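Foot Care and Lameness in a Small Sheep Flock
Student project report, animal husbandry course
Site: Ivdale farm

Why I picked this topic

When we were asked to choose a project for the summer I knew straight away that I wanted to work with sheep, and I more or less knew it would be feet. I had spent a few weekends at Ivdale the year before (mostly carrying hay, if I'm being fair to myself) and what stuck with me was how much time the farm gave to looking at hooves. I had always pictured sheep as animals that just stand on a hill and get on with it. Then I watched a ewe grazing on her knees because her front feet hurt, and I wanted to understand it properly.

My question was a simple one: would checking and treating feet on a fixed schedule leave us with fewer limping ewes than waiting until somebody noticed a limp?
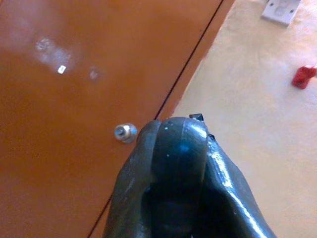 The flock at Ivdale has 218 ewes, which was far too many for one student and a borrowed handling crate, so I worked with a group of 100 that grazed two fields, Darnska and Grultov. Darnska is the lower field and stays soft long after rain, especially by the gate where everybody bunches up. Grultov is higher and stony, and the grass is thinner, but the ground is firm. I was very glad to have both, even though it did make comparing things harder than I had planned for!

What I did

Every 4 weeks we brought the group in and walked them slowly across the concrete so that I could score how each ewe moved. I used a plain scale: sound, slightly lame, clearly lame, or not putting weight on a foot at all. Any ewe that wasn't sound was turned over so we could look between the toes, smell the foot (you get used to it, and the smell of foot rot really is hard to mistake) and write down what we found.

At first I thought trimming would be the main job. The farm used to trim every foot twice a year as a matter of course, but the advice I read and the advice our vet gave us was to leave a healthy hoof alone. Cutting too far makes the foot bleed, and the knife can carry infection from one animal to the next. So we trimmed very little. Ewes with scald or foot rot were treated as the vet directed, marked with spray, and kept apart in a small pen with dry straw until they were walking well again.

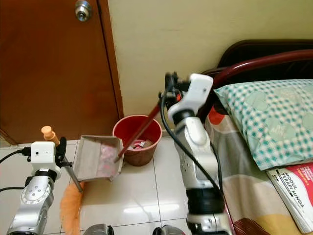 We also ran the whole group through a zinc sulfate footbath after each gathering and let them stand on the hard yard afterward until their feet had drained. I had not realized how much the standing matters. On our first try we let them straight back onto wet grass, and I suspect most of the solution went with it.

What I found

The ewes in Darnska had more trouble than the ewes in Grultov at every check, and nearly all of it was scald. The worst patch was that muddy gateway. Once we had spread stone there and moved the water trough up the slope, the next check was noticeably better, although the weather had turned drier by then too, so I can't give the stone all the credit. There were up to 6 ewes in the straw pen at any one time, and a few of them were the same old faces coming back. The farm will decide in August whether to keep those repeat cases or cull them, and I hope to be there for that conversation, sad as it may be.

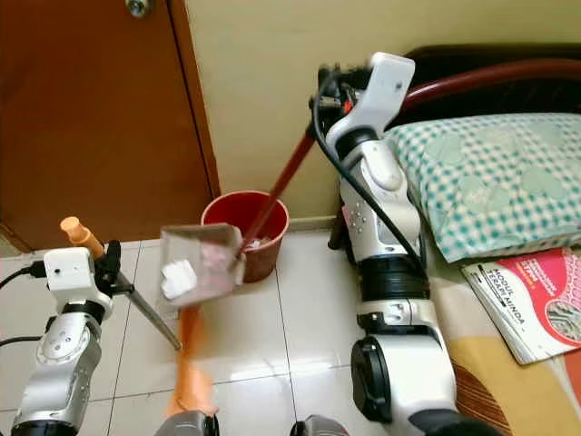 Report by a second-year student, Lie Agricultural College
29/06/2019

What I would do differently

I would start earlier, before lambing, so that I had a proper picture of the flock beforehand. I would also keep one group on the old way of doing things for the whole project. As it was, every ewe got the new schedule, so all I can really compare is one field with another, and they differ in so many ways. My scoring changed a little as well. By the last check I was spotting a short stride that I would have walked right past in the beginning, so the early numbers are probably kinder than they should be.

Even so, I would suggest the farm carries on with the regular checks through the wet months and quarantines any bought-in sheep until their feet have been looked at. My score sheets are in the blue folder in the farm office, along with the footbath notes, and the next gathering is already penciled in on the last page.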